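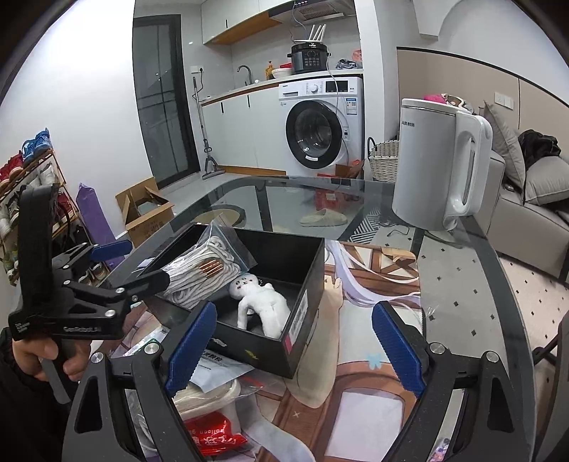

PLUVUNHAM — The kitchen table has been doing double duty in a lot of Pluvunham homes this March, and the folks behind the Lukine Street box swap couldn't be happier about it.

The swap, now in its third year, asks people in the apartments along Lukine Street and the Praletti buildings behind it to go through the small stuff that piles up at home, put what they no longer need in a box, and bring it down to the ground-floor hall at Figueiredo House. Anybody who drops off a box is welcome to go home with somebody else's. This year 93 households have signed up, and 36 of them are taking part for the first time.

It is a modest sort of event, and it has always been about small things. Furniture is not accepted, and neither are mattresses, paint or anything that takes two people to carry up the steps. What the organizers are hoping for is the contents of that one drawer, or that one shelf, or the bag that has hung on the back of the door since the last move. Charging cords turn up by the dozen, along with key rings, little plush dolls, phone stands, hair clips, playing cards and more souvenir mugs than the hall has ever had tables for.

Most of the sorting gets done in the kitchen, which in these apartments is where everything happens anyway. The washing machine lives under the counter, the router ends up wherever there is a free spot, and a round table is often the only clear surface in the place, once the kettle has been pushed over to one side. One longtime resident of the Praletti buildings said she does hers in the evening, after supper, with the box in the middle of the table and a rule that whatever goes in does not come out again. She admitted that the rule has been broken at least once, over a doll that belonged to her daughter, and she didn't sound very sorry about it.

The organizers have a few requests, most of them learned the hard way. Cords should be coiled and put in a clear bag, so that people can see what kind of ends they have without untangling the whole lot on the hall floor. Soft toys should be washed and dried. A label on the front of the box is a great help — it doesn't have to be fancy, and a scrap of paper and some tape will do fine. Snacks are welcome too, as long as the packets are sealed and in date, but they go on the separate table by the door and should not be packed in with the rest.

Old shoe boxes and gift boxes are just the right size. Anyone who doesn't have one can pick up a flat-packed carton in the lobby of Figueiredo House, where there is a stack next to the mailboxes.

Cords and chargers left over at the end of last year's swap went to the repair bench in the same building, and the rest was sold off at a small table outside. Together with the coffee money, that brought in $3,490, which paid for new shelves in the hall and a second kettle, something the tea drinkers had been asking for since the very first swap.

Boxes can be dropped off in the hall from 3 p.m. on swap day, and the tables open to everybody an hour later. There is no charge to come in. Coffee, tea and a slice of something will be on offer for a small donation, and children who bring a box of their own, however little is in it, get first pick at the toy table.

Residents of other streets are welcome if there is room, and can ask to be put on the waiting list at the Figueiredo House front desk.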